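Right, gripper comparison thread, as promised to the three people who asked. Grab a brew, it's a long one.

We've got two sets of fingers to choose between for the laundry work at Setesent: the printed white ones we've had since July, and a softer set from Barkdale that Niloufar is very keen on (she's been going on about them for weeks!). Before we swap anything I wanted a proper go with the old ones.

So, both arms, one grey top, a big white table. I drove and Niloufar Talebi shouted at me from the laptop. Cloth is a horrible thing to test with, which makes it a good thing to test with.

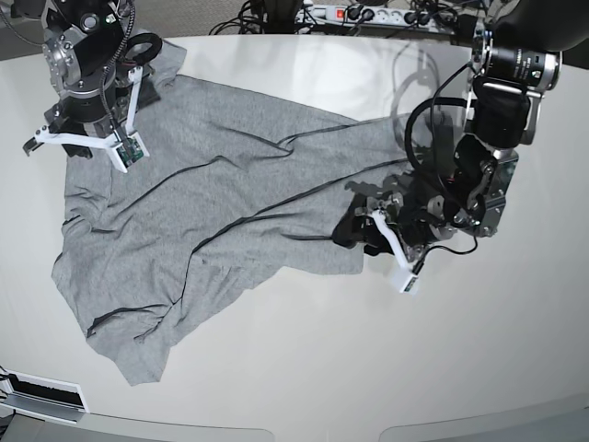
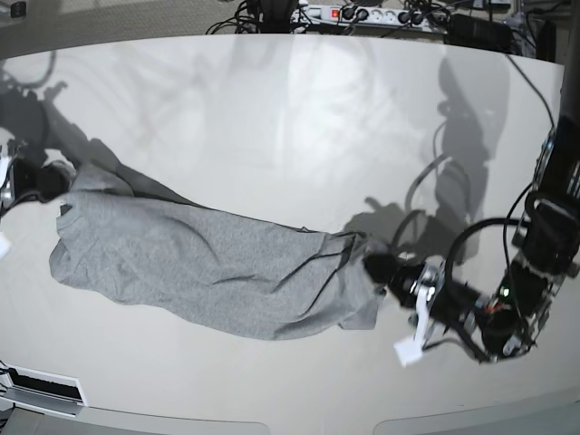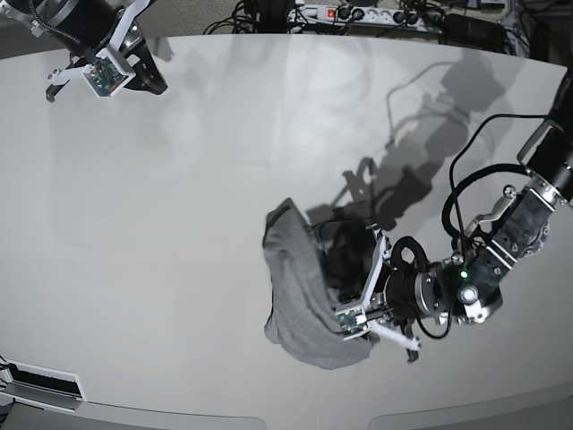

Old fingers, same grey fabric in all three. Middle one is the two-handed stretch, last one is the left arm on its own.

What I like: they get in under a fold without much fuss, and when one breaks I can print another over lunch. I've done that 6 times now, so the lunch thing is not a joke.

What I don't like: thin hems. You close on what you think is one layer and you've got two, or you've got a bit of air and a lot of confidence. Thicker seams are fine, I could do those all day.

Also the cables. I keep meaning to tidy that loop over the left wrist and then I keep wanting to drive the arm instead. Sepehr has offered to sort it if I buy him cable ties, so that's on the list.

Someone asked about the controller. We're still on the Ovow one, and it's been much nicer since I turned the grip speed down. Before that I was snatching at everything like a toddler with a biscuit. If you've got one, try it slow first and work up.

Log says 133 grasps for this set so far. I want the same number on the Barkdale fingers before I say anything rude or nice about them, so please stop messaging me for a verdict (you know who you are, Sepehr).

Next up is swapping the right hand over and leaving the left as it is, so I can feel the two side by side on one bit of cloth. Will post how it goes once the mounting plates turn up. If anyone's run soft fingers on towels, tell me what you used, I'm all ears!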